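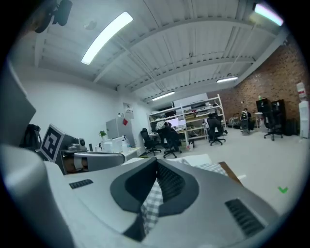
The old biscuit factory at Dodham still smells faintly of ginger when it rains, or so the night shift swears. These days it makes asthma inhalers, and it makes a lot of them.

Altico bought the site seven years ago, when most of the town assumed it would be knocked down for flats. Now 140 people work there, and since September they have been filling generic inhalers under licence from Clernham, a much bigger drug maker that had run short of room in its own plants.

It's a terrific story, and a surprisingly tricky bit of manufacturing. The medicine in a dry powder inhaler has to be ground fine enough to reach the lungs, then blended with lactose so it flows. Too much humidity and it clumps. Too little and static sends it everywhere — the filling team spent most of last winter fighting exactly that, and they talk about it the way other people talk about footy finals.

Each batch takes 12 days from raw powder to release, with testing eating up more than half of it. Altico reckons it can bring that down to around nine once a second lab opens upstairs.

The competition is watching. Surdu, which sells a rival inhaler, has cut its wholesale price twice in 3 months, and pharmacists in the region are delighted. So are patients who remember the shortages, when a repeat script could mean ringing half the chemists in the district!

Next on the list is a children's version with a smaller mouthpiece and a dose counter big enough for grandparents to read. Trial batches are booked for autumn, on the line by the old loading dock.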